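# Ferkstead Fixture Planner

Ferkstead Fixture Planner produces league and cup schedules for amateur football. The organiser enters the teams, the pitches and the dates on which play is possible, and the program returns a full list of matches with kick-off times. It runs in a web browser and needs no installation.

## Scheduling

Each division may hold up to 34 teams. Single and double round-robin formats are supported, as are straight knockout cups with byes. No team is given more than two home or two away matches in a row unless the organiser switches this rule off.

Clubs that share a ground can be linked, so that their home matches never fall on the same date. Blocked dates are entered per team or per pitch. If the rules cannot all be met, the planner lists the matches affected and leaves them undated – it does not drop a rule without asking.
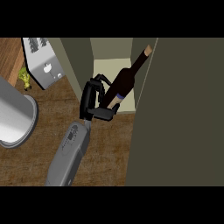 Postponed matches go into a holding list. Selecting one shows every date on which both teams and the home pitch are free. Once a new date is chosen, the public fixture page is updated and the old entry is marked as moved.

## Output

- Public fixture page with a fixed web address
- Printable list, by team or by date
- Calendar feed for each team
- CSV file for use in a spreadsheet

## Limits

| Item | Standard | League |
|---|---|---|
| Divisions | 1 | 18 |
| Teams per division | 34 | 34 |
| Stored matches | 218 | 3,000 |
| Shared grounds | No | Yes |

Finished seasons count towards the stored total until they are exported and deleted.

## Current version

Released 20 December 2019. Reserve sides can now be tied to the first team's dates, either home together or on opposite sides. Kick-off times may be set per pitch. A fault that printed cup replays twice has been corrected. Import from Girnico files is planned for April.

Scheduling code by Živko Hodžić. Support and manual by Zarmeena Sial.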